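Tags: Student Projects, Robotics, Clubs

Two Grippers and One Very Full Shelf: Talking With the Gidport Robotics Club

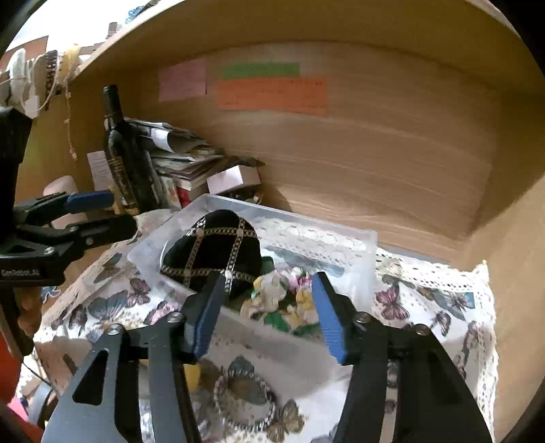 Why a cabinet?

"Because homes are messy!" says the captain of the Gidport club, who is 16 and talks fast. The shelf is packed with papers, a wine bottle, artificial flowers in a clear container and a bracelet on a butterfly tablecloth. "The flowers are my favorite – they're soft, and the stems go everywhere."

Members work the grippers by hand and record each try. They have 364 good recordings so far and want 1000 by June, when they take the project to the student fair in Zudside.

What goes wrong?

"Chains," she says, laughing. "You close on one and get mostly tablecloth." Their training program, which they named Amato, still mixes up cloth and paper too (she showed me the error list, and it's long).

The club meets Thursday after school and has 20 members, most of whom had never held a gripper before this year. "Come try it," she told me. I did, and I dropped the bracelet twice.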